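Giving up kitchen roll, four months on

13 September 2025

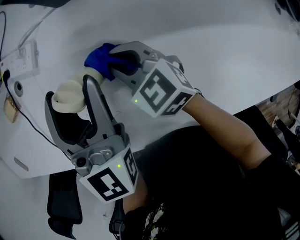

Can you run a kitchen on cloths alone without it turning grim? We have since May, and the only thing that really matters is how you dry them between uses.

I stopped buying kitchen roll in May, when the last pack ran out and I didn't replace it. There was no great plan behind it. I had been going through the bank statement and noticed how often I'd popped to the shop for kitchen roll and come back with a bag of other things. I didn't work out what the paper itself was costing us and I still haven't.

For the first week we used what was in the drawer, mostly old tea towels and a few cloths that had come free with something. They were not up to it. Tea towels are made for drying plates and they push a spill along the worktop before they start to soak it up. The ones with a printed pattern were the worst. I cut two of them up for the shed.

After that I bought nine cotton cloths from Solside, the household shop by the station. They are a loose waffle weave and they shrank a fair bit in the first wash, so buy them bigger than you think you need. Seven of the nine are still in use in the kitchen. One has gone to the car and one got bleach on it and then a hole.

I tried the bamboo ones from Kostau as well. They feel lovely and they hold a lot of water, but they take all night to dry and they smelled by the second day. If you have a warm airing cupboard you might get on better with them than I did.

Drying

A damp cloth left in a heap by the sink will smell by the next morning. The same cloth hung flat over a rail will not. I put a short rail on the side of the cupboard, at a height where the cloths clear the bin, and that fixed most of it. Each one gets a day, sometimes two if it has only wiped down a clean worktop, and then it goes in the wash.

I don't use fabric softener on them. It leaves a coating and they stop soaking things up. If you already have, a couple of hot washes without it will bring them back.

Washing

We keep a small lidded bucket under the sink, dry, no soaking. I did try soaking them in soda crystals for the first few weeks and it made no difference I could see, apart from a bucket of grey water to deal with. They now go in with the towels at 60. Anything that has been near raw chicken goes straight in the machine and doesn't wait in the bucket.

Turmeric doesn't come out. Beetroot does, mostly. Leaving them on the line in full sun fades a tomato stain better than any of the sprays I've tried, though that was easier to say in July than it is now.

What I still miss paper for

Three things: draining bacon, greasing a cake tin, and the cat being sick. For bacon I use a wire rack over a tray, which works well enough. For cake tins I keep the butter wrappers in the fridge door and use those. For the cat I gave in and bought a pack of the cheap blue roll, which lives in the garage so that it's too much bother to fetch for anything else.

Ryan Bellamy wrote in after my last post to ask about windows. I use an old cotton shirt, cut up, with water and a splash of vinegar, and then a dry piece of the same shirt. Newspaper is meant to be good too but it left my hands black and put marks on the frames — I wouldn't bother.

He also asked whether the extra washing cancels out the saving. I can't see that it does in our case, as the cloths go into a load I would be running anyway. If you were putting the machine on just for them it would be a different sum.

Next I want to sort out the washing-up sponges, which I have been putting off. The Roltholm brush I bought in the spring has lost half its bristles already and I don't want to pay for another one. If anyone has a wooden brush that has lasted more than a year, leave the name in the comments.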